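Vos questions sur le budget d'un bras robotisé

Je m'occupe des achats chez Cuvthorpe et on me repose les mêmes questions chaque mois de novembre, alors je les regroupe ici (merci à Sze-wing Ko pour la relecture !). Avant de signer quoi que ce soit, nous passons par la simulation.

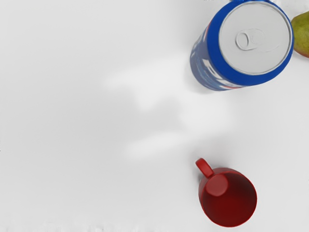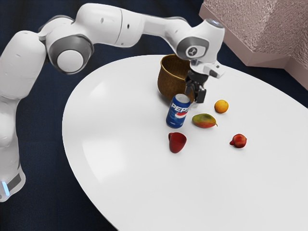

Canette bleue et récipient rouge sur table blanche, en simulation.

Combien de temps faut-il prévoir entre la commande et la mise en service ?

Comptez 9 semaines chez Jitbridge, puis 4 jours d'installation si l'alimentation et la dalle sont prêtes. Je garde toujours une marge au budget pour la formation, parce que le premier devis l'oublie presque à chaque fois… Demandez aussi le prix des doigts de rechange, facturés à part !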